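**Ticket 244: gripper width reading drifts during trouser folding demos**
Opened by: Demetrius Kincaid, Hillow bench
Picked up by: Shengli Shi, Trelden support
Opened: June 1, 2023
Status: closed, with one follow-up

---

**Demetrius**

Hello Shengli, and thank you again for sorting out the charger for us in February, it has behaved beautifully ever since.

I have a new one for you, I'm afraid. We are recording hand-held demos for the Khaemba folding set. It's the usual arrangement: hold the gripper by its handle, pinch, lift, fold over, let go, and the software works out how wide the fingers are from the two printed markers. Shirts and tea towels have gone through without a murmur. Trousers are another matter altogether. Out of the last batch of 200 demos, 22 were thrown out by the checker with "finger width lost", and every one of those was a trouser demo.

When I play one back, the width line is nice and smooth while I'm coming in towards the cloth, then at the pinch it goes jagged, drops to nothing for a moment and comes back with a value that's plainly wrong (it thinks the fingers are wider open than they were before I squeezed!). After that it settles down again, sometimes, and sometimes it doesn't.

What I've tried so far:

- Restarted the recorder and the laptop. No change.
- Wiped the lens and both markers with the little cloth. No change, though the lens did need it.
- Swapped to the spare handle. Same thing.
- Asked a colleague to do a run in case it was my grip. Theirs failed too, which cheered me up a bit.

I've not touched the calibration because the last time I did that without asking I made you an afternoon's work.

---

**Shengli**

Hello Demetrius, lovely to hear from you, and thank you for leaving the calibration alone! It was very kind of you to remember.

Your list is a great help. If the spare handle does the same thing then I doubt we have a loose finger or a cracked mount, and I would sooner look at what the camera is getting at the moment of the pinch. Could you tell me where you are taking hold of the trousers, which way they lie on the table, and what the lamps are doing? Also whether exposure is on auto. I have a suspicion about exposure but I don't want to put it in your head too early.

---

**Demetrius**

Of course. The table is the pale wooden one with the dark grey cloth hung round it. I've been starting the jeans already folded into a long bundle, with the near end towards me, and I pinch that near end first. The lamps are where they have always been. Exposure is on auto, and I had honestly forgotten it could be anything else.

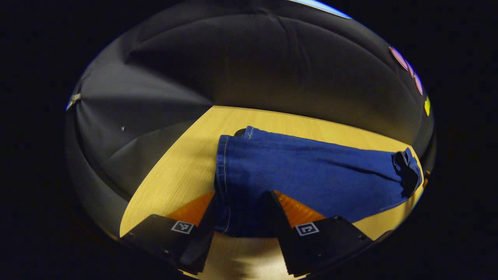

I should also say that I squeeze a good deal harder on denim than I do on a tea towel. There's such a lot of it once it's folded, and if I'm gentle the top layer slides off and leaves the rest behind, so I've got into the habit of really clamping down. I don't know if that matters to the width reading, but you did ask me once to mention everything, and so I am.

---

**Shengli**

That matters quite a lot, and so does the auto exposure. I think you may have two small troubles sitting on top of one another.

The first is light. The strip of tabletop nearest the camera comes out very bright, nearly washed out, while the surround is dark. On auto, the camera keeps changing its mind as the cloth moves, and each time it does, the white parts of a marker can bleed into the black. The checker then loses it for a moment.

The second is the squeeze. The fingers bend a little when they close hard on something thick, and when they bend the markers tilt. The software assumes they are flat, so it gives you a width that is a bit off. Tea towels are thin enough that you would never see it.

Would you please try these in order, and stop when it comes right, so that we know which one did it?

1. In the recorder settings, set exposure to manual. Close the fingers on the jeans, bring the slider down until the markers look crisp, and leave it there for the whole session.
2. Turn the front lamp so that it points at the cloth surround and away from the near edge of the table.
3. Run the finger calibration again with a folded pair of jeans in the jaws. There is a tick box called "thick item" on the second page. (You have my blessing this time.)

Please do 6 short demos after each step, and send me the width lines if they still look jagged.

---

**Demetrius**

Right, I've had a good morning of it.

Step 1 made an enormous difference. The drop to nothing has gone completely, in all 6. The line was still coming back too wide at the pinch, though, so I carried on.

Step 2 I did as asked, and I can't say I saw any change, but it is kinder on the eyes and I've left it like that.

Step 3 did the rest. I ticked the box, did the calibration twice as the first time I'd let go too early, and the width now goes down when I squeeze, as you'd hope. All 6 passed the checker. I did one more pair of jeans for luck and that passed as well.

One question before you close this. Do I have to bin the 22, or can they be rescued? There are some rather good folds in there and I'd be sorry to lose them.

---

**Shengli**

I am so pleased, and well done for persevering with the calibration.

Please don't bin anything. Demos where the width was merely too wide can be run again with your new calibration, and I expect many will pass. Where the marker was lost altogether we can fill a very short gap, but a long one I would record again, as the robot would otherwise be learning a squeeze that we had made up. Put them all in the Oravville folder and I will run them through from this end.

I have added a line on thick items to the set-up sheet, as it was hidden away where only I would have found it. I'm closing this one and leaving a follow-up open for the re-run.

---

**Follow-up (open):** re-run the 22 rejected trouser demos with the new finger calibration. Owner: Shengli. Demetrius to keep exposure on manual for the rest of the Khaemba set, and to note in the session log if the lamps are moved.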